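Mug Handling and Tray Layout in a Shared Tea Area
Second-year Workplace Design Studio, Group 2
Kane McKinnon, Jaime Vilela, Kerttu Nieminen
Supervisor: Digby Hoani
Submitted Wednesday, May 6, 2020

1. Background

The tea area on the Halliday level is used by staff and students from three programs. It has a short run of bench and one shelf. Mugs are kept on the bench between uses and go back to the shelf at the end of the day. The brief asked for a storage arrangement that would fit the existing bench, need no fixings in the wall and cost less than $200.

An earlier group project, Trostudance, looked at the same bench and recommended hooks. The hooks were rejected at review on the grounds that the wallpaper could not be drilled. We inherited their bench dimensions but re-measured the depth, which had been taken to the front of the splashback and not to the wall.

2. Existing arrangement

Before a tray was introduced, mugs were set down wherever there was space, most often along the back of the bench. A row against the wall keeps the front edge clear for pouring. It also places the mugs at the furthest reach, and a user taking one from the back has to pass a sleeve over the others.
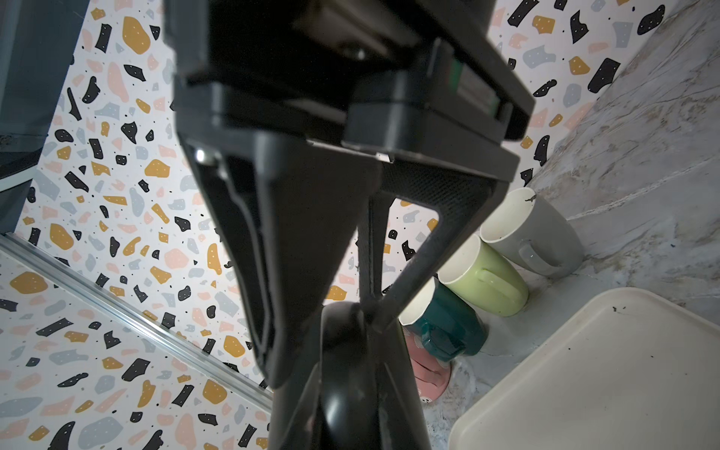
Figure 1. Mugs in a row at the back of the bench, terrazzo-pattern wallpaper behind.

Handle direction was not controlled in this arrangement. Users were asked to return mugs as they normally would, and Brodie Harawira recorded the results on a tally sheet. The sheet is held with the group's working papers.

3. Tray selection

Two trays were considered. The first, a steel drainer, was noisy in use and marked the bench. The second was a flat tray from the Plarkard range with rounded corners and a low rim. The rim is sufficient to stop a mug sliding off during carrying but does not catch the base when a mug is lifted out at an angle.
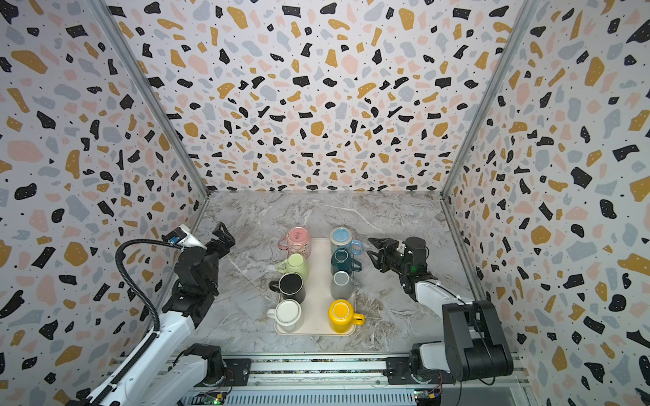 Layout on the tray was governed by the handles, which vary more in projection than the bodies do in diameter. A single column wastes width, and a staggered layout proved slow to load. The preferred layout is two columns of four with the handles of each column turned outward, so that the bodies can sit close together and only a narrow strip of tray is left between them. The yellow mug at the front of the right column still projects past the rim at the handle. We accepted this, as the overhang is over the bench and clear of the walkway.

4. Upright or inverted

Storing mugs upright is faster because no turning is needed. Storing them inverted keeps dust out and lets the user see at a glance which have been put away for the day. The disadvantage is the contact between rim and tray — moisture is trapped if the mug has not been dried properly, and a smooth tray gives it nowhere to go.

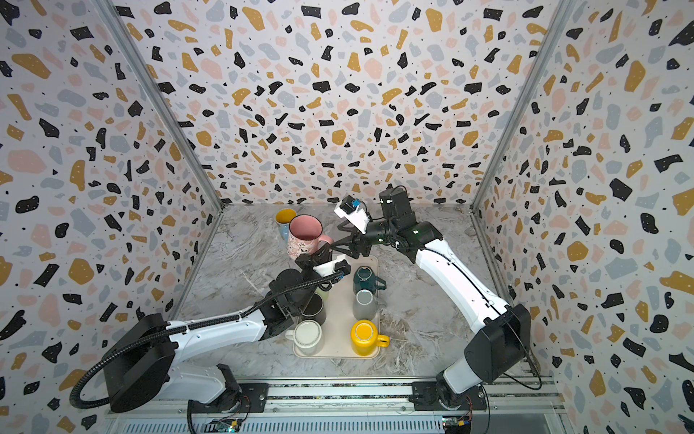
For this reason we recommend inverting only dried mugs, with a thin ribbed liner on the tray. Varnon supplied a liner sample at no charge. It was trimmed with scissors to suit the corner radius and lay flat after a day under weight. Its long-term behaviour has not been tested, and a further check is planned for September.

Turning a mug over is easiest by the handle when the handle is already facing the user. With the outward layout this means approaching each column from its own side, or rotating the tray. Jaime suggested a turntable base, which was costed and left out.
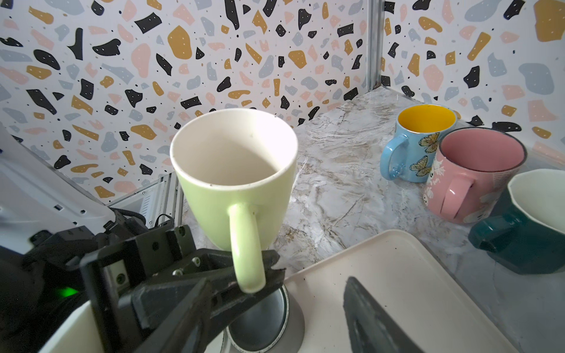
5. Condition of mugs

The mugs are a mixed set in different colours, acquired over several years. Light glazes show marks sooner than dark ones. The pale green mug has small dark specks on the interior wall and rim, with slight scuffing and discolouration towards the bottom of the handle. None of this affects stacking or layout, but it should be noted in any replacement list. We did not attempt to identify the marks or remove them.

6. Recommendations

6.1 Adopt the two-column layout with handles outward.
6.2 Fit the ribbed liner before inverted storage is introduced.
6.3 Keep the tray towards the centre of the bench, leaving the strip at the back wall clear for wiping.
6.4 Review liner condition in September and replace if the ribs have flattened.

Drawings of the tray position at 1:5 are in Appendix A. The cost breakdown is in Appendix B.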